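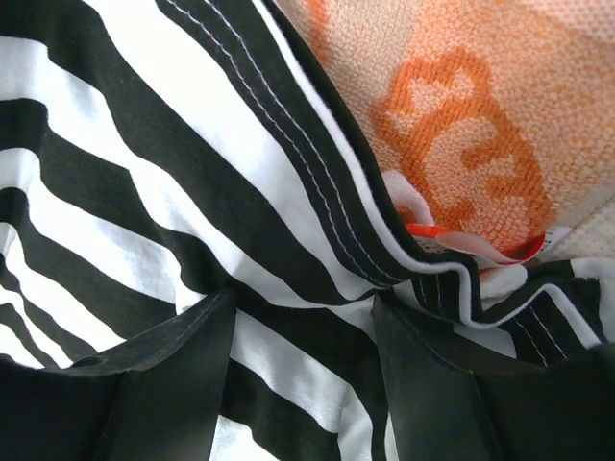 Laundry folding software spends most of its time looking for edges. At Homemness, a small company that writes control and planning code for home robots, the perception team has worked on that one problem since last spring. A shirt or towel in a pile has no fixed shape, so the program can't match it to a stored model the way it would a cup or a box. It has to find a part of the cloth it can name, such as a hem, a collar or a corner, and plan from there. Bold black and white stripes make the job harder. Where the cloth bunches between the fingers, every stripe has a sharp border, and an edge detector marks all of them. The hem, with its two rows of white stitching, is one more line among many.

"The first version loved stripes," says Candela Aranda, who leads the team. "It would send the gripper to the middle of a sleeve and report that it had found the bottom of the shirt."

The team's answer is a program called Tader. It takes the view from the wrist and scores each line it finds on 2 measures: whether the cloth gets thicker there, and whether the texture changes on the other side. A printed stripe usually fails both tests. A folded hem usually passes the first, and a hem lying over a different fabric passes both.

Tader hands its best guess to a planner named Losel, which picks the grasp. Losel used to choose one point and commit to it. Now it keeps a short list of up to 6 and updates the scores as the fingers close. If the top choice drops below the next one, the arm opens and tries again. The retry costs time, but a bad grasp costs more, because the whole piece has to be put down and picked up from the start.

Most of the tuning is done on recorded runs. An in-house viewer, Nasr, plays back the wrist view beside the planner's scores, so an engineer can stop at the moment a choice went wrong. The current test set has 200 grasps on mixed piles. In the latest round, 13 ended with the fingers on the wrong layer.

Aranda's group went through those failures one at a time. Most involved a tag or a bit of lining sticking out between two garments. Tader read the small bright strip as a change of texture and raised the score of whatever line was closest. The fix now being tested ignores any patch narrower than a fingertip unless it runs along the full length of the line.

Knits are next on the list. Their loops give the texture measure plenty to work with, but the cloth stretches when it is pulled, and Losel still plans as if it won't.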